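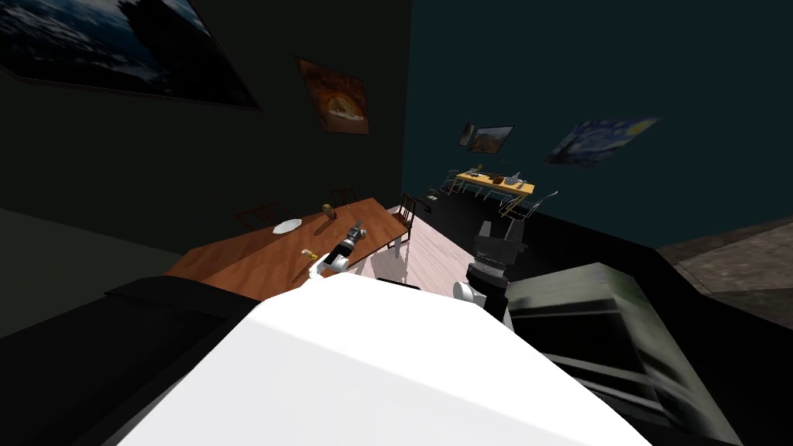

A wooden dining table with a white plate and a little jar on it

So I finished Plastelach last night, all of it, at an hour when I should have been asleep, and I need to talk about it with people who won't mind me going on a bit. If you haven't started yet, I'll keep the first half of the post clean and warn you before I get to the ending.

Quick background for anyone who missed the posts I put up in August when the trailer came out. Plastelach is a 10-part mystery on Flornent, set in a mountain town of the same name, and it follows the Hubmann family, who run the only hotel and have been lying to each other since before the youngest daughter was born. In the first episode a guest checks in under the name of a man who drowned in the lake 30 years earlier. He has the right handwriting. He knows which stair creaks. He's also much too young, and the grandmother drops a tray when she sees him, and I was sold right there because I will watch absolutely anything where a grandmother drops a tray.

What I wasn't ready for was how slow it is! The second and third episodes are mostly people driving up and down one road and not answering their phones. I nearly quit. A commenter here (hello, Renato Calimlim, you were right and I was rude about it) told me to hang on until the end of episode four, and yes, fine, the church scene is worth the wait. I watched it twice. The organ keeps playing after the organist has gotten up, and the camera never makes a big deal out of it, and then you see the father's face and realize he's the only one who has noticed.
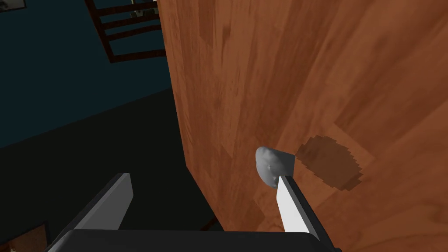 Edeltraud Hämmerli

After that it moves. Episode five gives you the summer of the drowning with a whole different cast playing everybody young, and the casting is so good it made me a little dizzy. The girl who plays young Venia has the same way of holding her elbows as the older actress. Did they practice together? Somebody please find me an interview. I've been looking and all I get is red carpet stuff about dresses.

Venia is the best thing in the show, by the way. She's the aunt, she keeps the hotel's books, and for the first few hours she seems to be there so that people have someone to explain the plot to. Then she starts correcting them. She knows the dates better than anyone and she has clearly been waiting for a long time to be asked. The scene where she reads the old guest register out loud at dinner, just names and room numbers, had me gripping a cushion.

A few grumbles. The police inspector from the city gets a divorce storyline that goes nowhere, and every time we cut to her apartment I went to refill my tea. The dubbing is rough – I switched to subtitles ten minutes in and you should too. And the music is LOUD. I had the remote in my hand the whole time, turning it down for the strings and back up for the whispering, and they whisper a lot in Plastelach.

I also think there's one family too many. The town is supposed to have 3,000 people in it and by episode six it felt like I'd been introduced to all of them. I drew myself a family tree on the back of an envelope and I'm not ashamed of it. If you want to do the same, start with the grandmother in the middle of the paper, not at the top, or you'll run out of room on the left side like I did.

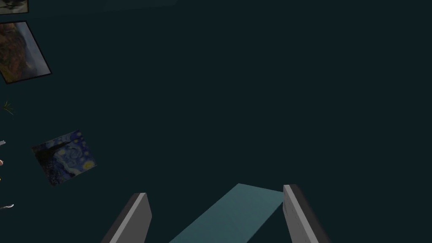
Gray and teal

OK, ending talk from now on. Stop reading if you care about spoilers. Go make a sandwich.

Still with me? So the guest is not a ghost, and he's not the drowned man's son either, which had been my theory from the start (I was very smug about it, as anyone who reads the comments knows). He's the son of the person who pushed him. I did not see that coming, and I went back to the first episode to check if they played fair, and they did! He never once says he's the dead man. He signs the name and lets everyone else do the rest. The stair that creaks is in a letter we see on his bed for maybe a second, and I'd taken it for a map.

What I can't make up my mind about is the last few minutes. Venia closes the hotel, puts the register in the oven, and gets on the bus, and then we get that shot of the lake with the lights on under the water. Is it a hook for a second season? A dream? My sister thinks it's the town from before the dam, which would tie in with the grandmother's song, but the dam is only mentioned in one conversation and the inspector talks over half of it. I'd be happy to leave it alone as an ending. I'd also watch another season tomorrow, so don't come to me for principles.

Flornent hasn't said anything about more episodes, at least nothing I could find. If they do make them, I want less apartment and more aunt.

Next up I'm going back to my hospital soap, where I'm still 100 episodes behind and the twins have apparently been switched again. Tell me your lake theories in the comments, and put SPOILER at the top, please, because my mother reads these and she's only on episode two.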